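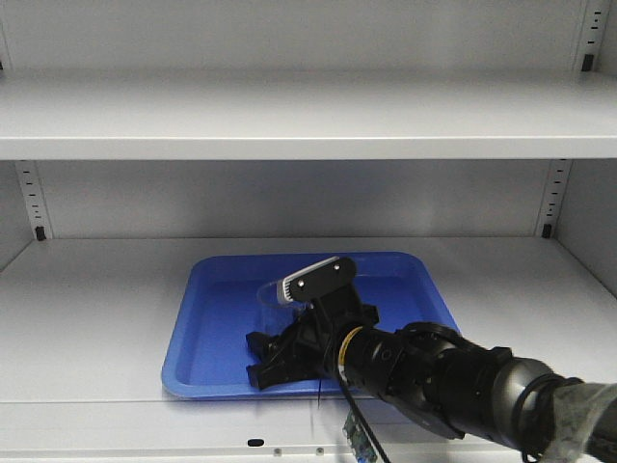
How a Shelf Robot Picks Up a Clear Cup

Some robots build cars. Some robots vacuum floors. A shelf robot has a smaller job. It takes things off a shelf and puts things back, and it has to do this without knocking anything over.

The one we are going to look at comes in a kit called the Prideo. The kit is made by a company named Girkavness, and it is sold to schools, libraries and science clubs. It is a real working robot arm, smaller than the ones in factories, and children can run it with an adult in the room.

The blue tray on the shelf is where the arm works. Inside the tray is a clear plastic cup. You may have to look twice to find it, and the robot has the same trouble. We will come back to that.

The parts of the arm

A robot arm is a bit like your own arm. Yours has a shoulder, an elbow and a wrist. Each one is a joint, and a joint is a place where something can bend or turn. The robot has joints too. Between them are stiff black segments that do not bend at all, just as the bones in your arm do not bend.

The thin yellow ring marks a joint near the end of the arm. On one side of it is the wrist. On the other side is the gripper.

The gripper is the robot's hand. It does not look much like a hand. It has no palm and no thumb, and its finger has a blocky tip. To pick up a cup, a gripper squeezes it from the sides. If it squeezes too softly, the cup slips. If it squeezes too hard, a thin cup gets crushed. Someone has to set how hard it should squeeze.

Farther back, part of the arm is covered in gray fabric. Cloth can wrinkle and stretch when an arm moves, so it makes a good cover for a part that has to turn.

How the robot sees

On top of the gripper is a camera. It is called a wrist camera, and it rides along wherever the gripper goes. When the gripper gets close to the cup, the camera gets close too.

The camera sends its pictures to a computer. The computer does not see a cup the way you do. It sees a big grid of tiny colored dots, called pixels, and it has to work out which dots belong to the cup and which belong to the tray.

With a red block this is easy. Red dots are block and blue dots are tray. With a clear cup it is hard. Light goes through the clear plastic, so most of the dots where the cup stands are blue, the same as the tray behind it. All that is left to find is the edge, where a little light bounces off.

People have this problem too. Have you ever walked up to a glass door and not noticed it was shut? Your eyes were looking for an edge and did not find one in time.

How the robot learns the job

The Prideo arm does not know what a cup is when you take it out of the box. It learns by practice, and the practice goes like this.

First, a person moves the arm by remote control and picks up the cup. The computer saves what the camera saw and how every joint moved.

Then the person does it again, with the cup in a slightly different spot. Then again. Girkavness says a class should do this 60 times before letting the robot try by itself. That sounds like a lot, but three or four children can share the work over two afternoons.

After that the computer looks for patterns. When the cup is on the left, the arm went left. When the cup was far back, the arm reached farther. It puts these patterns together into a set of rules it can use in places it has not tried before.

Last, the robot has a turn. It will miss sometimes. When it misses, you can show it a few more times and let the computer study again.

What you get in the kit

The arm with its gripper and wrist camera
One shallow tray
A set of practice objects, from easy blocks to clear cups
A remote control
A stop button with a long cord
A workbook with 30 lessons

The shelf does not come with the kit. Any sturdy metal shelf will do if it has plenty of room above the tray. The arm needs space to lift things, and a shelf that is too low will get bumped. The computer does not come with it either, and the workbook has a page on which kinds will work.

What we liked

The lessons start slowly. In the first few you only move one joint at a time and guess where the gripper will end up. It is harder than it sounds.

We also liked the stop button. It is big, and it stops everything right away. There is no menu to go through first.

The practice objects are well chosen. The blocks are simple, the sponge teaches you about squeezing, and the clear cup is saved for lesson 24, when you have a good idea of why it is difficult.

What could be better

The cables need watching. An arm like this has wires for power and for the camera, and they have to hang free so they do not pull when the arm turns. The workbook gives this only half a page. We think it should have a whole lesson.

The remote control is made for bigger hands. Younger children may want to work in pairs – one on the sticks and one calling out directions.

The robot is also slow. Picking up one block can take as long as tying a shoe. If you are hoping for something fast, this is not the kit for you.

Safety rules

Keep your hands off the shelf while the arm is switched on.
Tie back long hair and push up loose sleeves.
One person always holds the stop button.
If something falls, press stop first and pick it up after.
Do not put food or drinks on the robot's shelf, even in a cup it knows.

Try it without a robot

Put a clear plastic cup on a blue plate or tray. Close one eye and look at it from the side of the room. Can you find the edge? Now move a lamp, or open the curtains, and look again. The bright lines on the cup will move as the light changes.

Next, put a strip of tape around the cup and see how much easier it is to spot.

Words to know

Joint: a place where an arm can bend or turn.
Gripper: the part of a robot that holds things.
Wrist camera: a camera fixed near the gripper.
Pixel: one tiny dot in a digital picture.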